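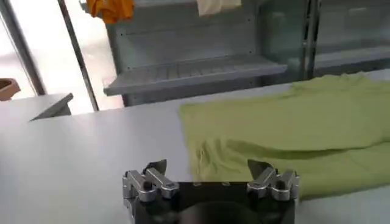 Filley Folding Table
By Tromura
Item no. 468

White top, matte finish
In stock, ships in 2 boxes

If you do laundry for more than one person, you know the bed is a terrible place to fold. It's too low, it's too soft, and sooner or later somebody wants to sleep in it. The Filley is a big, smooth, plain white work table made for clothes, and we love it. We've had one in our own back room since March and it gets used every day (mostly for T-shirts, sometimes for wrapping presents, once for a very large jigsaw puzzle).

The top is one flat surface with no seam down the middle, so a sleeve slides across it without catching. The finish is matte, which is easier on the eyes under a bright ceiling light, and colors show up clearly against it. You'd be surprised how much quicker you spot a stain or a loose thread on a lime-green shirt when there's nothing patterned underneath!

The front edge is straight and we use it as a guide all the time. Line up the hem with the edge, smooth the shirt away from you with both hands, fold the sides in, then bring the bottom up. Soft jersey that likes to bunch up settles down nicely if you give it a second pass with your palms.

What's in the boxes

Box 1: the top, wrapped in foam
Box 2: four legs, two cross rails, hardware bag, hex key, adjustable feet

Putting it together

Plan on around 15 minutes with a helper. Lay the top face down on a blanket or the foam it came in, attach the rails first and leave the bolts a little slack, then add the legs and tighten everything. Turn it over with two people, please. The top is heavier than it looks and the corners don't like concrete floors. The feet screw in and out, so an uneven laundry room floor is no problem.

Height

There are two leg sets. Standard suits most people who fold standing up. Tall is the one to get if you already know that kitchen counters make your back ache. You can switch later, the bolt pattern is the same, and leg sets are sold separately on the parts page.

Cleaning

A damp cloth and a drop of dish soap. Dry it before you put clean clothes back down. Skip scouring powder and anything gritty, they leave shiny patches on a matte top and those don't come out. Don't iron directly on it! Use the Mahuika pressing mat, or any thick wool mat you already own.

Goes well with

Mahuika pressing mat, charcoal
Udari rolling hamper, fits underneath with the standard legs and the tall ones
Filley back rail, stops socks from going over the far side

From customers

"Bought it for sweaters, now my whole family folds on it. Wish I'd gone for the tall legs."

"Plain in the best way. I run a small resale shop and I steam, fold and bag on the same table."

"Great table, but the hex key in the bag is tiny. Use your own."

(Fair point. The newer hardware bags have a longer one.)

Delivery and returns

The top travels flat and comes by freight, so someone needs to be home to sign for it. Check the corners before the driver leaves. If you change your mind, keep the foam and both boxes until you're sure, as we can only take a table back in its own packing.

Page updated October 9, 2024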